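Skerholm Lantern Week, and why my feet still hurt

12 Feb 2023

I'm writing this from the sofa with a hot water bottle and no intention of moving until tea. Lantern Week finished last night and I went to far more of it than I'd planned. My plan was the opening parade and possibly the soup evening. I ended up out five nights running, in February, on the coast, in the wrong coat.

For those of you who don't live round here, Lantern Week is the winter half of the Skerholm town festival. The summer half is in August and it's the one that gets into the leaflets, with the raft race and the brass bands and nowhere to park. The winter one is smaller and mostly indoors, apart from the parade, and I've always liked it better. It feels like it's put on for the people who are still here when the ice cream kiosk has its shutters down.

The parade set off from the fish market a bit late and went up Chapel Brow, along the top and back down to the harbour. It was windy enough that a fair few of the paper lanterns had given up by the top of the hill (mine was shaped like a herring and lost its tail outside the chemist). The drummers kept everyone moving, though, and when we came round the last bend and saw all the lights strung over the water I did get a bit of a lump in my throat. I blame the cold.

The second night was music at the Umow, which used to be the bus station café and is now a sort of arts place with very small chairs. There were three acts for 5 pounds, which I think is a bargain anywhere. The first was a choir and they were lovely. The second was a young band called Skedemis and oh, I loved them! Fiddle, accordion and a girl playing what looked like a biscuit tin with a microphone in it. They'd only got half an hour and the whole room groaned when they said it was their last song. I bought a badge. The third act was very long and had a lot of whistling in it, so I'll leave it there.

Then there were the daytime workshops, which are meant for the teenagers but they let the rest of us in if there's room. I did lino printing and came home with a puffin that could also be a boot. My niece went to the songwriting one and won't let any of us hear what she wrote, which I suppose means it went well. She's 12 and was the youngest there by a good way, but she says they were nice to her and somebody shared their crisps.

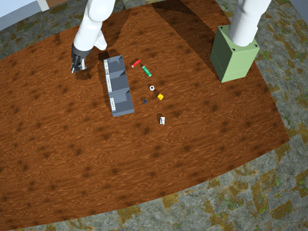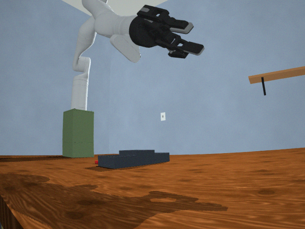

The soup evening was the one I'd been looking forward to, and it was packed. The idea is that people bring a big pan each, you pay at the door, and you get a mug and a spoon and work your way round until you can't. There were 19 soups this year, all chalked up on a board by the entrance. I went for the smoked fish one first, then a beetroot one, then the smoked fish one again. I'd like whoever made the parsnip and apple to get in touch, as I have questions about the amount of ginger. They read out at the end that the evening had raised some 700 pounds towards the new roof for the scout hut, and there was a great deal of banging on tables.

My one grumble is the programme. It was printed in pale yellow on white this year, and I stood under a street lamp on the fourth night turning it this way and that, trying to find out where the film was showing. It was at the Radu, round the back of the library, and I'd walked past it twice. By the time I got in they were ten minutes into it and I never did work out who the man with the goat was. Black ink next year, please! And a map.

Last night was the ceilidh. I'd told myself I would sit and watch, and I did sit for one dance, and then a very determined lady in a green cardigan took hold of my wrist and that was that. I haven't done Strip the Willow since school. I went the wrong way at least once in every round and trod on a man in sandals - sandals, in February - who was very decent about it. They had the doors propped open by nine o'clock because it was so warm, and you could hear the sea between tunes.

Walked home along the front with my shoes in my hand, which I regretted by the second bench.

They're already asking for people to help with the August one, and there's a sign-up sheet in the Umow next to the till. I've put my name down for bunting, as I did that two years ago and still have the stepladder. If anyone fancies joining me, bring gloves, that string is murder on your fingers. I'll put the puffin up on here once I've decided which way round it goes.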